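Fleet devices mtg – notes, April

Started 9:15. Last minutes ok, no changes.

Sat navs: Tuvono quote is 119 a unit, 100 if we take 45 or more. Irkero cheaper but map updates only free for 90 days. Agreed Tuvono, order to go out this month.

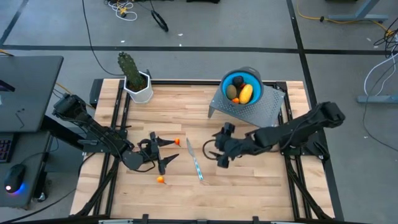
Mounts – old ones dont fit the newer vans. Ask Peng for a price on vent clips.

Florwood depot still shows up on the wrong side of the river. Report to map provider agian, attach route log.

Traffic alerts: too loud, drivers muting them. Look at defualt volume before rollout.

Next mtg in May, same time.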